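How to Research a Haunted House Story (Without Ruining the Fun)

Posted Aug 8, 2024

I grew up four streets from a house everyone in Zosville called the Yao place. If you knocked on the back door after dark, something knocked back. I never tried it. My cousin swore he did, and he also swore he'd once seen a catfish the size of a canoe, so make of that what you will.

Last summer I finally got around to digging into the story, and I've been hooked on this kind of thing ever since. People keep emailing to ask how I go about it, so I'm writing the whole process down. You don't need a history degree. You need a library card, a notebook and a fair amount of patience with microfilm.

Step 1: Write down the story you already know

Do this first, before you look up a single thing! Once you start reading, other people's versions will creep into yours and you won't be able to pull them apart again. Put down every detail, even the ones that sound silly. Mine came to half a page: a peddler, a locked door, a winter storm, a family that moved out in a hurry, and the knocking.

Then underline anything you could possibly check. Names, years, jobs, weather, street names. "A peddler froze to death on the back step" can be checked. "The house feels wrong" can't, but keep it anyway, it's part of the story.

Step 2: Collect other versions

Ask around, and ask people of different ages. I got the peddler from my mother. Seon-mi Bang, who ran the bakery across the road for years, had never heard of any peddler and told me it was a schoolteacher locked out by her sister. Brian Makori had it as a soldier. Same door, same storm, three different people on the step.

Let folks talk and don't correct them. If you say "oh, I heard it was a peddler," half of them will politely switch to your version and you've lost theirs. Ask who told them and when they first heard it. That second question is gold, as you'll see in a minute.

Make a simple grid with the versions down the side and the details across the top. Whatever shows up in all of them is probably the oldest part. In my case that was the back door and the knocking. The victim changed every time.

Step 3: Find out who really lived there

Now for the paperwork (I love this part, sorry). Start with the deeds at the county recorder's office. Work backward from the current owner, one sale at a time, and copy the date, the names and the book and page number for every transfer. Don't skip ahead even if you think you know where it's going. I skipped ahead and spent two weeks on the wrong lot. The house number had been changed when the street was extended, and the deed I was so excited about, number 3324, belonged to a feed store.

After deeds, go to the city directories and the census. Directories are great for the gaps between census years, and they often give you an occupation too. If you have fire insurance maps for your town, check those for the shape of the building. Mine showed that the famous back door wasn't there at all on the early map. It came in with a kitchen addition, 25 years after the storm was supposed to have happened.

That was a good afternoon.

Step 4: Look for the death

If your story has a body in it, look for the body. Death certificates, coroner's records, cemetery listings and church registers are the usual places. Rules on who can see what are different in every state, so call before you drive over. Cemetery offices in particular keep odd hours.

Search more than one spelling of every name. Clerks wrote what they heard. And search a few years on both sides of the date in the story, since legends tend to slide toward famous storms and famous years.

Not finding a record doesn't prove that nothing happened. Courthouses burned, pages went missing, and poor people passing through town were often not recorded with any care. I write "no record found" along with exactly where I looked, and leave it at that.

Step 5: Hunt for the first time it was printed

Remember asking people when they first heard it? Lay those answers out in order. The oldest memory I had was Dehua Han's, and he'd heard it as a boy from an older kid at school. So I started with the newspapers from his school days and read backward.

Check the October papers first. Editors have always needed something for Halloween, and an amazing number of "ancient" legends begin with a bored reporter and a blank column. I found mine on the second reel: a short piece about a "rapping visitor" at the house, no peddler, no storm, no death. Just a family complaining about noises at the back door and blaming the neighborhood boys.

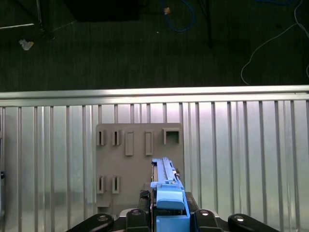
If your library has digitized papers, try searching for the strange words and leave the family name out. I tried "rapping," "knocks," "spook" and "visitant," and the last one got me a follow-up letter from an annoyed reader. Text scanning on old newsprint is pretty bad, so a search that finds nothing should be followed by actual page turning. Bring a snack for after. They won't let you eat near the reader.

Step 6: Test the spooky bit, if you can

You may get permission to visit, and you may not. Ask in writing, offer to share what you've found, and take no for an answer. People live in these houses and they're tired of teenagers on the lawn.

The present owner, Xinyi Shao, let me sit in her kitchen one evening in July. We had tea and waited 40 minutes. I heard a refrigerator, a dog and one thump that we both agreed was the water heater. She says it's noisier in January, when the step shifts a bit in the cold. I'd like to go back for that.

Take notes on the time, the weather and what was running in the house. Write them as it happens. I can tell you from experience that a thump gets louder every time you retell it.

Step 7: Write it up and keep both stories

You'll end up with two things: what the records say, and what people tell each other. Put both in. I give the legend first, told properly with all the trimmings, then the records, then a list of sources with enough detail for a stranger to find the same page. Mark your guesses as guesses.

Send a copy to everyone who talked to you, and drop one at the local history room. Mine has already brought in a new version from Sihan Jiang, who heard as a kid that the knocking only comes if you're holding a lantern. So that's another row in the grid, and I'm back to October reels on Saturday.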